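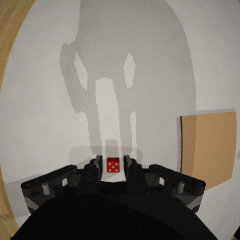

Can you still complain about packaged bank account fees if you closed the account years ago?
Closing the account doesn't end your right to complain. What matters is when you were sold it and when you first had reason to think something was wrong with the sale.

I'm going through mine now, so I'm posting the steps as I do them. My account was with Vendus. It came with phone cover, breakdown cover and travel insurance for a monthly fee of 15 pounds.

I was told in the branch that I needed the paid account to get an overdraft. The free account had one too. I only learned that when I read the old leaflet properly.

I also couldn't have used the breakdown cover. I didn't own a car and the policy only covered a vehicle registered to the account holder. I wasn't asked about that when I signed up.

First step was statements. The app only went back so far, so I wrote to the Deltavton branch and asked for the full history, plus the notes from the day I opened the account. They sent 85 pages by mail. The fee shows up under 4 different names, so check every line and don't just search for one word.

Added up, the fees come to 3,465 pounds. That's before any interest. I put them in a plain spreadsheet with date, name on statement and amount.

Second step was the complaint itself. I kept it to one page. What I was told, what I wasn't asked, which parts I couldn't use, what I want back. I sent it on Wednesday, April 3, 2024 and kept proof of mailing.
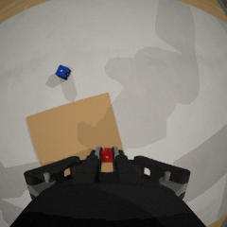
Melis replied to ask whether it's worth paying a claims company, as Pruva had quoted her a cut of anything she got back and said it would be faster.

I didn't use one. The company sends the same letter to the same bank and waits for the same answer. If you can fill in a form, you can do this part. If you do sign with one, read what they charge if you cancel.

She also asked what happens if she has no paperwork at all. Give the bank your old addresses and any name you used before. An old sort code helps if you have it. They can usually find the account from that, as long as they still hold the records.

Third step is waiting. The bank has a set time to give you a final answer in writing. If it says no, or the time runs out, you can go to the ombudsman, and that is free. There's a deadline for that too, so keep the final letter and look at the date on it.

One more thing. If you made a claim on the phone cover or the travel insurance, say so in the complaint. They have it on file. I claimed for a cracked screen once and put it in.

No answer yet beyond a letter saying they have my complaint. I'll add to this thread when the decision comes, probably in July.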